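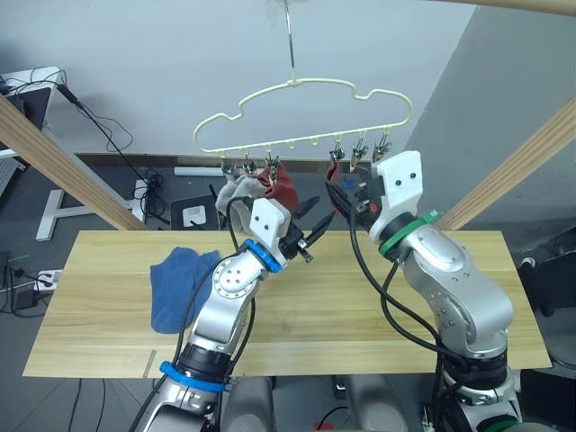 Sock hanging with the Prostard grippers: the right-hand one on the red fabric, the left one waiting its turn.

Review: Prostard two-finger grippers, after a spring and a good deal of laundry
Posted 2020-12-28

I have been meaning to write this one up since May, when the pair came from Vanags in a box far too big for them, and I do apologise to everyone who has written in asking. The trouble with grippers is that you like them very much on the first afternoon (everything is new and nothing has slipped yet!) and you only find out what you really think once you've asked them to do something fiddly. For us that meant socks on a clip hanger, over and over, more than 200 goes by my notebook.

Fitting them was a pleasure. Both went on in 44 minutes, kettle included, and the Pundero controller found them without any fuss. I can't say the same for the leads, which are generous to a fault and hang in great loops down the arm. A couple of extra cable ties in the box would have been a kindness.
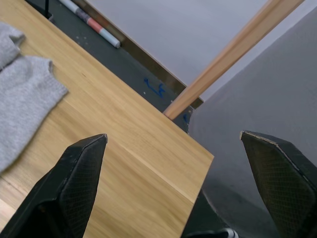 Grip is what most of you asked about, so I'll dwell on it a bit. Thick knits are lovely to work with, and the fingers close gently enough that a ribbed cuff comes up in one piece. Thin cotton is harder, and you do need to come in low and fairly square to the cloth. The crosshatch on the inner faces does most of the work, I think, and I'm very fond of it, but look at the tip of the right finger, where the pad has worn to a pale edge along the top. The left has only a little scuff. Replacement pads cost 11 pounds a set, and I'd order one with the grippers.

Against our old Pastgate pair, which I still have a soft spot for, these open wider and feel steadier when they're holding a sock up to a clip. The Pastgates are quieter, mind you, and their wrist camera was easier to keep clean.

Would I buy them again? Yes, and quite happily, though I'd ask Vanags for the shorter leads. Four stars from me, with the fifth held back until I've seen how the next set of pads gets on.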